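4.2 Putting the bagged goods away

I'll admit that when I planned this part of the study I thought bags would be the easy bit. Boxes have corners you can complain about, jars roll, and bottles are too tall for whatever shelf you own. A bag just goes wherever there's room (or so I figured). Then I sat in on my first few unpacking sessions at the Farnum kitchens and watched people pick up a full plastic bag, set it down, turn it over, try it on its side, take it back off the shelf and stand there holding it. So bags got their own section.

A quick reminder of the setup, for anybody who skipped Section 3. We had 131 households keep a pantry diary through September, using the Moviren sheets, and each time something came home from the store they wrote down what it was, where it went and whether it got moved later. That gave me 394 entries for soft packages alone. I read every one of them, mostly at my own kitchen table, and coded them by hand. It was slow going, but I got very fond of the handwriting.

What I wanted to know was how people decide which way a bag should face. With a box the maker has pretty much decided for you, since there's a front panel and it's flat. A stuffed bag doesn't have a flat front. The film pulls tight over whatever is inside, the printing bends along with it, and a name that was laid out on a nice level sheet ends up wrapped around a curve. Stand close enough to read one part and you lose another! Figure 3 gives a sense of what that's like at reaching distance, with large black Chinese characters running down a bulging white package and a thinner line of capital letters following the curve beside them.

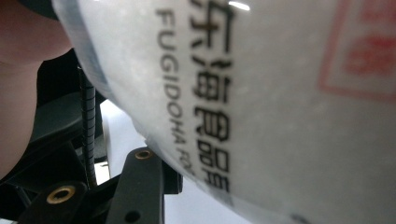

Figure 3. Vertical printing on a full plastic food package, close up.

Which way should a full bag face on a pantry shelf?
Label out if it can stand up without leaning on its neighbors, and label up if it has to lie flat, because most people look for the biggest word on a package before they look for anything else.

I got there partly from the diaries and partly from talking to people, and I should say that the diaries are messier than that makes it sound. Plenty of bags were written down as "front" on the day they arrived and "sideways" a week later with no explanation at all. My best guess is that once a bag has been opened and some of the contents are gone, it slumps, and the person stops caring about the label and starts caring about the clip. One diary had a running argument in the margins about whether the fold should go under the bag or behind it. I coded that household as undecided.

Vertical printing deserves a bit more attention than I've seen it get. Norðdahl's older shelf survey left it out completely, and I think that's a shame. When the name runs top to bottom, the package reads well standing up, and it also reads fine lying down if you don't mind tipping your head. The households that kept several packages with vertical names tended to line them up like books, spines out, and they seemed really pleased with the result. I tried it at home with my noodles and dried beans and I haven't gone back.

Two scripts on one package was a smaller topic, but a fun one. In homes where everybody read both, the diary usually used whichever name was printed larger. In homes where only one person did, I'd find the same bag under two names on facing pages, and it took me an embarrassingly long time to work out that they weren't two bags. I've merged those entries wherever I was sure and left them alone wherever I wasn't.

The last thing is bins. About 80 of the entries mention a bin or basket, often the plain Mukska kind that we gave out with the diaries, so I'm careful not to make too much of it. A bin keeps a slumping bag upright, which people liked a lot. It also hides the lower half of the label, and a few people ended up writing the name again on a strip of tape along the rim. I come back to the tape in 4.3, together with the jars.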